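Writing About Television, Session 8: The Pilot
Tutor: Shiuli Ranasinghe

Welcome back, everyone! We spent last time on title sequences, and now we get to my favourite thing in the whole course, the first episode. A pilot has a mad amount of work to do. It has to introduce strangers, set a tone and leave you wanting another hour of them, and it often does all this before the makers know if there will be a second one.

Our main text is Valtside, episode one (76 minutes, so bring tea). Watch how long we wait before anyone says the name of the town! Then compare it with Drultetti, a comedy that throws eight characters at you before the titles and somehow gets away with it.

Terms to know
Cold open: whatever plays before the titles.
Premise pilot: shows how the situation began.
Typical-episode pilot: drops us into an ordinary day, already running.
Hook: the question you carry into episode two.

Valtside is a premise pilot, Drultetti is the other sort, and I'd love you to argue with me about which has aged better. 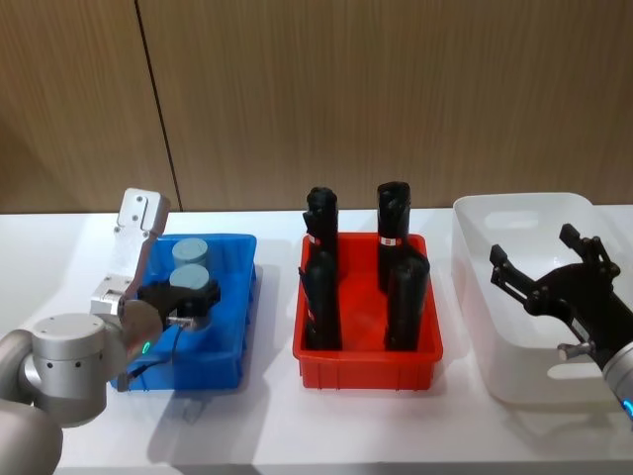 Two robot arms with blue and red trays and a translucent white bin.

For Wednesday
Read Bilgin, chapter 3, on opening scenes (it's short and very funny). Pick any pilot you like and write 198 words on its first scene only. Stop when the scene stops! If you're stuck for a choice, Jultetti is in the library and its cold open is a joy.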